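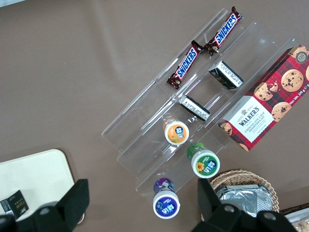
透明な段付きラックに並んだスニッカーズなどの軽食

9月 広報担当 イオロ・ローランズ

ランニングクラブ「ヴェルニムス」は今月、ユレア湖畔を走る41キロのリレー大会「モンテス・リレー」を開催しました。参加者は昨年の164人から301人へと大きく増え、スタート地点は朝6時半からたいへんなにぎわい！初めてたすきをつないだという方も多く、沿道の声援も最後まで途切れませんでした。

優勝は地元の「パトラール走友会」。アンカーのヤニック・ユエ選手が残り200メートルで先頭に立ち、そのままゴールへ飛び込みました。「前の背中しか見ていませんでした。仲間の顔が見えたときは本当にうれしかったです」と、息を弾ませて話してくれました。 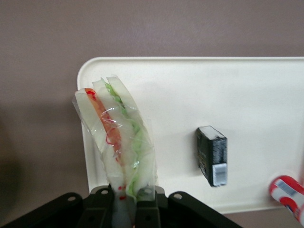
ラップに包まれた生春巻き

来年は小学生の部を新設し、湖の北岸を回る短いコースを用意します。募集要項は冬に当クラブの掲示板でお知らせします。

コメント

バルタサル：3区の上り坂、きつかったけど最高でした。来年も出ます！

テオドロ・I：小学生の部は何年生からですか？娘が走りたがっています。

アビリオ：ユエ選手のラスト、目の前で見ました。鳥肌ものでした。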